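The case against the empty desk

Every July the office supply catalogs rediscover tidiness. This year's Prusten mailing gave 14 pages to desk organizers, and the Lokard one told me a clear surface would give me back an hour a day. I'd like to see that hour. I cleared my desk in July and spent the time walking to a drawer.

What the tidy-desk people sell is a picture of a desk between jobs. A big plain tabletop looks calm. Then you pick up one small bottle of something green and you have to decide where it lives.

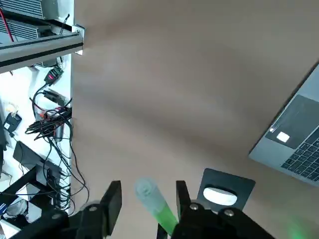
Does a clear desk make anyone work faster?
I have never seen good evidence for it. Fourie's booklet on the subject runs to 500 words and spends most of them on how a desk should look.

My own test is duller. Whatever I reach for before lunch stays out, and the rest can go. For me that leaves the mouse, the laptop and the pens, and I notice that even the strictest people end up with much the same short list. They also keep a second surface, further back, where the monitor and the electronics pile up. The Serkgate method calls this a "support zone." My mother called it the other table.

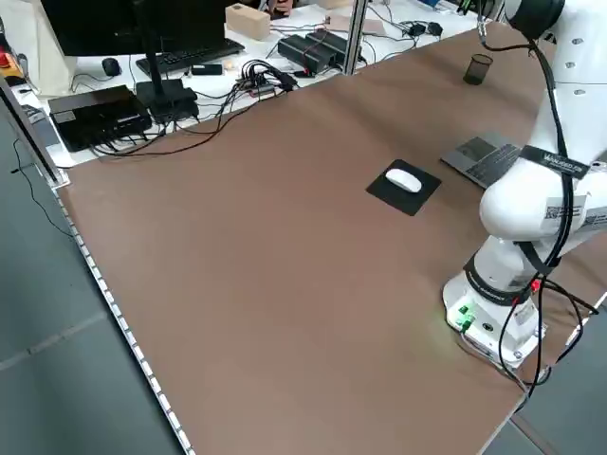
Mouse on its pad, pen cup farther back, and the white desk behind taking the clutter.

I have no quarrel with wiping a table down. I do mind being told that a mesh cup is a philosophy, and that I need 4 more of them to finish the set. Mine holds pens and a ruler, and it's staying where it is.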